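3.2 Room and lighting

The sorting sessions took place in an upper room of the Plonville building, which we chose for its overhead lighting. Small differences in the edges of wooden blocks are hard to judge under a single desk lamp, and in our first sessions participants often turned a block several times before deciding where it belonged. Toom and Bashir met the same problem in their study of joinery offcuts. Figure 2 shows the room during a session.

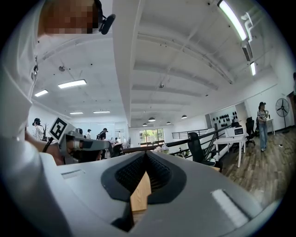

Figure 2. A light tan block with a notch in its upper corner, held upright beneath the ceiling lights.

Blocks were drawn from a set of 107, supplied by Juška and stored in five trays. Each had been cut by hand, so notches varied slightly in depth and angle. Participants were asked to sort by notch first and by grain second. We did not tell them how to treat pieces with an angled top edge, and most placed these with the notched pieces.

Across all sessions we recorded 1,680 placements. Ceiling lights stayed on throughout, including in daytime. Window blinds were kept closed during the November sessions but not in the earlier ones, and we treat the two groups separately in Section 4. Sessions were stopped after 40 minutes, or sooner if the participant asked for a break. Placements made after a break were kept in the data and marked in the session log.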